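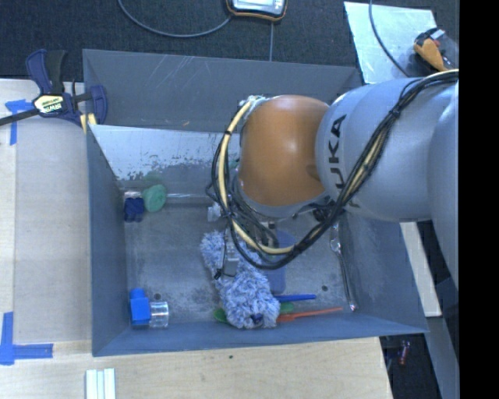

Winter lay-up: what we do with 600 boats between October and Easter
Speaker notes, Toon Jacobs, Erkus Yacht Services
Inland marina operators' day, 2 Nov 2018

Slide 1. Title
Good morning. Thank Apolline Rey for the invitation and for moving me to after the coffee. Say that my English is from the boatyard, so please stop me if a word is wrong. Questions at any time.

Slide 2. Who we are
Erkus has two yards on the same canal. The old one has the slipway and the paint hall. The new one, Usuga, has the travel hoist and the big field. Together we store 600 boats in winter, mostly motor cruisers and small sailing yachts, and a few heavy steel barges which always come last.
I started there as a painter. Anselmo Valderrama runs the lifting and he should really give this talk, but he does not like microphones.

Slide 3. The old way
Until three winters ago the owner telephoned and chose a day. Everybody chose the same Saturday. We had boats waiting two deep at the pontoon, the hoist driver ate his lunch standing, and in spring the first boat that wanted to go out was at the back of the field behind eleven others.
(Pause here. Most people in the room have this field also.)

Slide 4. Ask about spring first
We now send the form in August and the first question is: which week do you want to be in the water again? Only after this comes the question about lifting out. The boats which leave latest come out first and go to the far end. It sounds very simple. It took us two years to make the customers answer.
What helped: a lower price for owners who answer before the end of the month. What did not help: reminder letters.
If somebody changes the week, we move them free of charge one time. The second time they pay for the lift.

Slide 5. The lifting day
12 boats a day is our limit with one hoist. We tried more and the washing could not keep up, so the boats stood in the slings and the hoist was waiting for the hose.
Order of work: lift, wash, check the hull, photograph the anodes and propeller, chock, mast down if agreed, cover.
Explain "check the hull". We look and we write down. We do not repair anything on this day, even a small thing, even when the owner is standing there and asks nicely.

Slide 6. Wash water
This is the slide with the most questions, so keep some time.
The wash pad at Usuga drains to a settling tank of 2,000 litres. Sand and old antifouling stay at the bottom, the water goes through the filter and we use it again for the first rinse. The last rinse is clean water.
Zoila Paucar measured the sludge for one full season and we took out 3,364 kilos. Before the pad was built, a part of this went somewhere else, and we all know where.
The sludge goes away as special waste. Ask your own authority, the rules are different in each place and I do not want to give advice here.

Slide 7. Engines and water systems
Three things we see every spring:
– the owner drained the engine but forgot the toilet pump
– antifreeze was put in, but the old water was still in the low part of the pipe
– the calorifier was full
We made a card, one side of paper, which is tied to the wheel. The mechanic signs each line. If the owner does the work himself, he signs, and the card stays on the boat until launching. Since the card we have far fewer arguments in April – I will not say none.
Pass the sample card around. Ask to have it back.

Slide 8. Covers and props
Show the Gorkier frame, the one with the folding ridge. We rent it to owners, they like it because it does not need a mast. The Flullo covers we stopped using on the open field, the eyelets were too weak for our wind. Inside the hall they are still fine.
Steel props only. Chain them in pairs under the boat. No cover is ever tied to a prop. Say this twice. Rigoberto Alvarado goes around after each strong wind with a hammer and a lamp, and he still finds ropes on props every winter.

Slide 9. What we would do differently
We would have bought the second pressure washer before the better software.
We would have painted the row numbers on the ground in the first year. We used wooden pegs and the tractor found all of them.
We would have told the barge owners personally, by telephone. They were angry to read it in a form and I understand them.

Slide 10. Questions
If it is quiet, ask the room who charges for electricity on the field, and how. We have still no good answer to this.
Contact is on the sheet by the door. Visits to Usuga are welcome after the last lift, please ring Anselmo first, because the gate is locked when the hoist is moving.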